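Packing Lunch, Badly, Until It Works

The Rombridge student robotics club has spent the winter teaching two arms to put shopping away

The task set for this year's Skindarano student challenge fits in one sentence. A pair of robot arms, working from a shared table, must clear a mixed load of packaged groceries into a container without dropping, tearing or crushing any of it. Teams have 20 minutes on the clock and may not touch the table once it starts.

At Rombridge, where the club meets after four in the afternoon and usually packs up well into the evening, the groceries of choice are instant noodles. They are cheap, light and available in enough wrappers to be awkward. A packet has a hard block inside a bag that is larger than the block, so the gripper can close on something solid or on a flap of film, and the two call for different handling. Close too far on the flap and nothing is lost. Close too far on the block and the packet is scrapped.

Oluwaseun Ogundipe, a second-year student who leads the control group, keeps the record of scrapped packets in a spreadsheet. By February it had reached 96. "We eat them," he says. "Broken noodles cook the same."

The club works by demonstration. A student guides the arms through the job by hand, using a second pair of lighter arms as controls, and the joint positions are stored alongside the camera images. A learning program is then trained on the stored runs and asked to do the job alone. The method is widely used and the club claims no novelty in it. Its interest is in how few runs it can manage with, as each one takes a person's full attention and the term is short.

The first set held 122 runs. It was collected by several students over three weeks, and the trained program was poor. It reached for the right packet and then hesitated above it, sometimes until the time ran out. Ogundipe's group traced the fault to the students. Some of them had picked up each packet by its long edge, others by the short one, and the program had learned something between the two that matched neither.

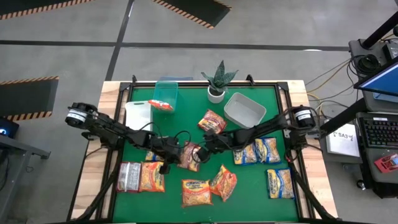
The second set was smaller and stricter. The group wrote a single page of rules covering which arm takes which side of the mat, how high a gripper must lift before it travels, and what to do with a packet lying close to the middle line. Two students did all the recording. With 40 runs under the new rules, the program finished more trials than it had with the full first set, and the hesitation was mostly gone.

The middle line remains the hard part. When both arms can reach the same packet, both may go for it. The club's first answer was a lockout in software that froze one arm while the other was inside a shared zone. It prevented collisions and cost a great deal of time. The present version lets both arms enter, provided that the distance between the grippers stays above a set limit, and slows them as they approach it. Tuning the limit has taken up most of the past month.

Colour has given less trouble than expected. The group had assumed that wrappers sharing a design would be read as one large object when they lay side by side. This did happen, but only when the packets overlapped, and a few extra recordings of overlapping pairs reduced it. Glare from the film was worse. Turning off one row of ceiling lights helped more than any change to the program, although the organisers fix the lighting at the event and the club will have to manage with what it is given.

Hardware has been kept plain. The fingers are the ones supplied with the arms. A set of softer fingertips, cast by the club to a design called Jorkus, gripped well but left the packets hanging at an angle when they were released, and they have been set aside for the time being. Cable wear is checked before every session after a connector worked loose at the wrist during a long evening of trials.

The team's closest rival is expected to be Onuoha, which uses suction cups and is said to be quick on flat items. Suction does less well on creased film, and Rombridge's practice loads now include packets that have been handled until the wrappers are thoroughly wrinkled.

Before the heats, the group intends to record one more set, this time with the container moved between runs. At present the program copes with small shifts in its position and fails with large ones. Ogundipe has booked the lab for the whole of the reading week and has ordered more noodles.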